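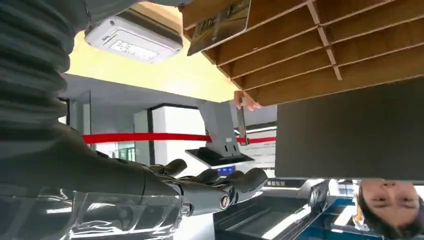 Sun 24 November

I've been trying to learn to bake rye bread since the clocks went back, and this weekend I finally got a loaf I'd give to another person. It's been a long few weeks. The first one could have held a door open, and the second had a cave in the middle big enough for a mouse.

My starter is called Heda (I know, I know, but everyone online names theirs and I caved after three days). She lives on top of the boiler cupboard and gets fed before breakfast. I'd been using whatever dark rye the supermarket had, and then I found a stall at Mutville market selling flour from the Brokunel mill, and oh my goodness, the smell of it! Malty and a bit like hay. I bought two bags and then had to carry them up the hill in the rain with one of the handles gone.

So, the loaf. 500 grams of rye, a big spoonful of Heda, salt, treacle, and far more water than feels sensible. You don't knead it, you just stir it until your arm complains. Mine sat in the tin for most of the night and I baked it for about 50 minutes, with foil over the top for the last bit as my oven runs hot at the back.

Then you have to leave it alone. A whole day, wrapped in a tea towel, before you cut it. I managed 19 hours this time – my best yet – and the middle wasn't gummy at all. We had it with butter and pickled beetroot, and then again at bedtime with cheese, and I may have had a slice standing up at the sink in between.

Next I want to try caraway, and maybe swap the treacle for honey. There's half a bag of flour left and the market isn't back until the week after next, so I'm having to be careful. If you've got a good way of stopping the seeds falling off the top, please leave me a comment, my toaster is full of them.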